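Evening sorters and menders wanted, Bascombe Clothing Exchange

After a very happy spring in our new home on Ernden Street, we are looking for 7 people to join us for the autumn season. If you have ever rescued a good coat from the back of a closet and felt pleased with yourself all day, you may be just who we're hoping for!

We took in 900 bags of clothing last year, and 700 of them went back out to families across the Kohlhase neighborhood. The rest is still waiting for buttons, hems, zippers and a bit of patience.
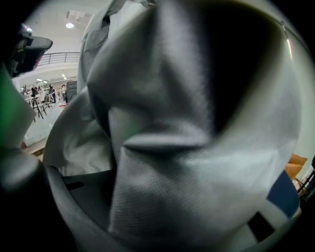 You don't need to be an expert with a needle. We'll teach you our sorting system in one evening (it's called Hitik, and it is much simpler than it sounds), and there is always someone at the next table to ask. Sessions start at 6 p.m. and we pay for 40 hours over the season, with tea, soup and far too many cookies thrown in.

You'll be on your feet for a good part of the evening, so please wear comfortable, closed shoes and clothes you can move in.
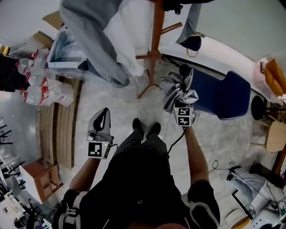

Black top, dark grey trousers and black shoes on the tile floor.

To apply, write us a few lines about yourself and tell us which evenings suit you. No résumé needed, though we do love hearing about the first thing you ever mended. Please get your note to the front desk by the end of August.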